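Party tables and snack boxes: your questions
Nuscombe Hall, side room hire
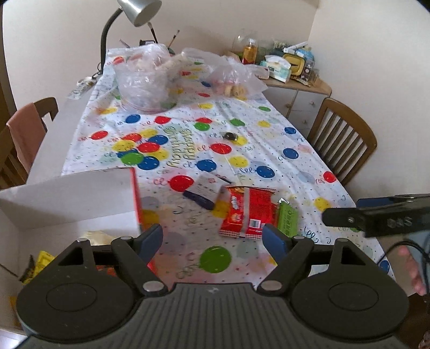 Could the page please say up front whether the tablecloth comes with the room, asked one hirer in June, having bought two and used neither. It does not. Cloths, plates and cups are brought by whoever is holding the party. The table and chairs are included in the hire, and everything else people ask about is covered in the answers that follow.

What size of cloth do I need?
The long table is 200 cm long when set up in the usual way. Most shop cloths sold for parties are wide enough for the top but won't always hang down on both sides. A balloon print or any other pattern is fine. If yours is too narrow, push it over to the side where the guests will sit and leave the bare strip facing the wall.

Can I tape the cloth down?
Use cloth clips or low-tack tape on the underside only. Parcel tape pulls the surface off the table and we charge for the damage. No drawing pins, please.

Can I put decorations on the walls?
Yes, with reusable putty. The walls are painted a plain light colour and marks show up easily. Balloons can be tied to chair backs. Please don't let helium balloons go, as the ceiling in the main hall is too high for our ladder.

Is it all right to serve packets instead of a cooked tea?
Many families do. Crisps, biscuits and small sweets in their own wrappers keep well, need no fridge and can go home with the children if they aren't eaten. You don't need to book the kitchen if everything is in packets and cartons.

What is the easiest way to set packets out?
Keep them in one large open box at the end of the table and lay out a few of each kind on the cloth. Top up as they go. Putting the whole lot out at once means the popular ones vanish in the first five minutes and the rest get pushed about. For bigger groups, have a box at each end.

Do you sell snack boxes?
We don't. The Nassar shop on the corner makes up mixed boxes if you ask a few days ahead, and Bilta delivers to the hall. Order in your own name and be there to receive it. We can't sign for food.

How should I deal with allergies?
Ask parents before the day. Keep the packets closed until they are handed over so that the label can still be read, and put them with the barcode and small print facing up if you have a careful reader at the table. Anything containing nuts should go in a separate box with a lid. If you tip snacks into bowls, keep one of the wrappers beside each bowl.

How many people can the side room take?
The limit is 60, including adults and babies. With the long table up, it is more comfortable with fewer than that. The main hall is priced separately.

Can I come in early to set up?
Your booking starts at the time on your form and setting up is part of it. Laying a table and filling the boxes takes half an hour for two people. The room is normally unlocked ten minutes before the booking starts, but we can't promise that if another group is in before you.

Where does the rubbish go?
Black bags are under the sink. Empty crisp and sweet wrappers go in general waste here. Flatten cardboard boxes and leave them beside the green bin, and take any unopened food with you. Food left behind is thrown away the next morning.

The cloth is only a bit sticky. Can I leave it?
No. Wipe it and take it home, or fold it inwards with the crumbs inside and put it in the black bag. The table underneath should be wiped with a damp cloth and dried. Don't use bleach spray on it.

Can I borrow anything?
There is a drawer of Ostach serving tongs, a few plastic bowls and two water jugs. Wash them and put them back in the same drawer. We have no candles, matches or cake knife.

I left something behind. What now?
Lost property is kept in the cupboard by the front door for one month. Quote your booking number (four figures, such as 1146) when you get in touch and say which room you were in.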